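From: Maysoun Kassab
To: Tulero Walkers and Joggers list
Date: Feb 9, 2024
Subject: Re: Knee replacement and getting back on the trail

Dear all,

What a lovely pile of replies to wake up to! I've been meaning to answer Tormod properly ever since his message came through, and I kept starting and then getting up to do my exercises, and then the kettle would boil, and you know how a morning goes. So here I am at last with my leg up on two cushions and the laptop balanced on a tray.

Tormod wrote:

> Hello everyone. I've been reading this list for a couple of years without saying much. My surgeon has put me down for a total knee replacement on the left side, and I have the date now, so it's real. I'm 66 and I still walk most days, though the downhill parts have gotten bad and I haven't done the whole Kindum loop since last spring.
>
> I have the hospital booklet and I've read it twice. What I'd like is to hear from people who have been through it. How long before you could sleep? Did you do your exercises before the operation as well as after? What did you need at home that you didn't think of? And did you get back to hills? I don't care about running anymore, but I would very much like to walk up to the Yammine lookout again.
>
> My wife is also asking about stairs. Our bedroom and the only shower are on the second floor.
>
> Thank you for any thoughts.
>
> Tormod Lunde

Tormod, first of all, good for you for asking. I had my right one done in September, so I'm a bit ahead of you on the road but not so far ahead that I've forgotten it. Please take all of this as one person's story. Your own surgeon and physical therapist get the final word, and mine corrected me on a few things I'd picked up from well-meaning friends (including, I'm sorry to say, one or two on this list).

About sleep, I won't sugarcoat it. The first couple of weeks were poor. I'd drop off fine and then wake at two or three in the morning with the knee feeling like a hot brick. What helped me most was asking the nurse to go over the timing of my pills before I left the hospital, and writing it all down on a big sheet of paper, so that I wasn't trying to work out at three in the morning what I'd had and when. I also stopped fighting it. I kept a library book and a small lamp by the bed and read until I got drowsy again. Somewhere in the fifth week I slept straight through, and I woke up so surprised that I lay there wondering what was wrong.

Yes to exercises beforehand! I had eight weeks' notice and I used them, with heel slides, thigh squeezes, straight leg raises and sitting down and getting up from a kitchen chair without using my hands. They're dull as dishwater. Cuiping Yin, who leads the gentle strength class at the Tiva center, wrote mine out for me after I showed her what the therapist had given me, and she was strict about my not racing through them. She'd have me hold each squeeze while she talked about her tomatoes. I do think having some strength in the thigh made the walker easier in those first days, and learning the moves while I was still clear-headed meant I wasn't learning them through a fog.
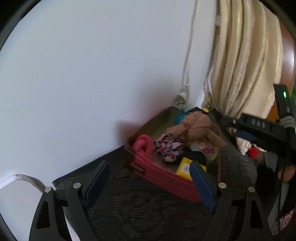

Getting the house ready was the part I nearly skipped, and I'm so glad my sister bullied me into it. Go through every room slowly as if you were pushing a walker and couldn't look down very well. Small rugs come up. Anything trailing across the floor gets moved. A chair with arms and a firm, fairly high seat is worth its weight in gold, and so is a raised toilet seat, however much you may feel insulted by it (I was, for a day). If you have pets, think about them too, both where they sleep and where their things live. A basket on the carpet full of pet toys, like the one in the photo, is a fine thing on an ordinary day, but I'd want it well out of the route between the bed and the bathroom before you come home, and I'd ask your wife to do a quick toy patrol each night before the lights go off. Put a night light along that same route if you can. And leave your phone charger somewhere you can reach without bending, as I didn't, and spent a whole afternoon at four percent waiting for my sister to come back from the pharmacy.

Now, stairs. They scared me more than the operation did. The therapist had me go up and down a practice set in the hospital before they'd let me leave, with one hand on the rail, and she taught me the little saying, "up with the good, down with the bad." Good leg goes first going up, sore leg goes first coming down. I muttered it out loud for a month. Since your shower is upstairs, do ask for that practice while you're in the hospital, and check that your rail at home doesn't wobble. For the first stretch I only went up and down once each a day, and I kept a second set of everything downstairs: glasses, tissues, crackers, ice packs in the kitchen freezer. Fouad Awwad, whose message some of you may have missed because it went out under the old subject line, had a bed set up in his dining room for three weeks and says he'd do it again. So there are different ways of doing it.

Swelling was the thing I hadn't expected to go on so long. Mine came and went for months and it still gets puffy if I overdo it. I found that if I had a big day, I paid for it the next one, and it took me ages to stop reading that as a disaster. Ice, leg up, a shorter walk, and it settled. If yours ever gets suddenly worse, though, or the calf turns hot and sore, or you get feverish or short of breath, please don't post here and wait for us to answer. Get help that same hour.

And hills! I know that's really your question. I started with the driveway, then the mailbox, then the end of the street. I kept a notebook because I'm that kind of person, and the first walk I wrote down was 194 steps. Fourteen days later I managed over 3,000 in one day, in bits, with plenty of sitting in between, and I was so proud I called my daughter at work. Uphill came back sooner than I'd feared. Downhill was slower, and I still use two poles for it and take it in a zigzag like a goat with no appointments. I haven't done the Yammine lookout yet. I've been as far as the second bench, and I ate a sandwich there and was perfectly happy.

Kinga Szilágyi asked in her reply about kneeling, for her garden. I can do it on a thick pad for a minute or two, and it feels strange more than painful, a bit like kneeling on somebody else's leg. My therapist had me try it first on the bed. Kinga, ask yours before you go anywhere near the flower beds, and buy the kind of pad with handles so you can get up again.

Tormod, would you let us know the date, if you don't mind sharing it? A few of us would be glad to bring supper over. I make a lentil soup that freezes well, and I can leave it on the porch if you're not up to company, as I certainly wasn't in the first week. Once you're cleared for longer walks, I'd love some slow company on the flat part of the Kindum loop. We can turn around whenever either of us feels like it.

I've still got the raised seat, the long-handled shoehorn and the grabber in my hall closet, all clean, and you're welcome to the lot. Just tell me when your wife could come by.

Warmly,
Maysoun

P.S. The poles I use are the plain ones with cork grips. Get someone to show you how to set the height, as I had mine far too tall all winter.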